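# Setting up your first sorting task on the Clolov two-arm kit

If you've got as far as bolting both arms down and watching the little start-up wave, well done, because that really is the fiddliest part. This page picks up from there and takes you through a first proper job: getting the pair of arms to put bags of sweets in one container and crockery in another. I've been using the Clolov kit on and off since April, when Destov lent me one to try, and I've since paid for my own, so you may take it that I'm fairly fond of it.

It suits a patient beginner. You don't need to write any code for what follows, though you'll want a laptop you can leave plugged in for the whole session.

## Before you begin

- Both arms on the front bar, powered and calibrated
- The wrist cameras fitted and showing a picture in the Żak software
- One container for crockery and another for bags
- A few bowls and mugs you won't weep over
- Several bags of sweets

Do leave the sweets in their bags. I tried loose ones first and spent a long evening fishing toffees out from behind the rail.

## Step 1: Lay out the table

Put your two containers towards the back, one on each side, and keep the middle clear for whatever's waiting to be sorted. My crockery goes in a white wire dish rack on the left, and the bags go in a black wire-frame box a bit further right. Any open-topped thing will do, but wire sides are kind to you at this stage – you can see in from nearly any angle, and so can the cameras.

Give each arm plenty of elbow room. The manual is rather brief on this, so I'll add that the cables want as much thought as the arms do. Each one needs a generous loop by the wrist, or it'll tug just as you reach for something at the far end of the table.

## Step 2: Set the speed and grip

Open the Żak panel, choose "Teach", and set the speed to 50. It goes a good deal higher, and you'll be tempted, but please wait until you've had a week or so with it.

Grip is set separately for each arm. I use 207 on the left and 253 on the right, and I find the higher number holds a mug handle without slipping. Your own arms may want something a little different, so try each on a folded cloth first and nudge the number up or down from there.

## Step 3: Teach the moves

Now for the fun bit! Take hold of the two hand controllers and do the job yourself, slowly, with the arms following along. Pick up one item, carry it over its container, lower it, let go, and come back up before you move sideways. Thandeka Mathebula, who runs the beginners' sessions at Indby, taught me to say each part out loud as I did it, and I felt a perfect fool, but my runs came out far smoother.

Try to let the arms share the work. In my layout the left one looks after the rack side while the right one deals with the mug, and neither has to stretch across the other. Mix up your bags too. I had several kinds of Fox's on the go, in different colours, and left one lying flat in the middle while another leant against the corner of the rack, so that the software would learn that a bag can be at any old angle.

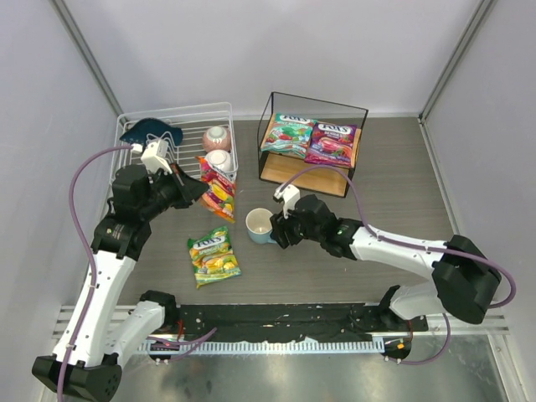 ## Step 4: Save, play back and tidy up

Press "Keep" after each good run and "Bin" after each poor one, and be strict with yourself. The kit stores around 2,000 runs before it asks you to move some off, so there's no need to hoard.

When you've a decent batch, choose "Play" and stand back with one hand near the stop button. If an arm hesitates over a particular item, go back and teach that one again from a few different spots.

For anything stranger than that, Aranka Bíró on the Destov help desk has always answered me kindly and within the day. Remember to park both arms before switching off at the wall.

*Last updated Aug 13, 2026*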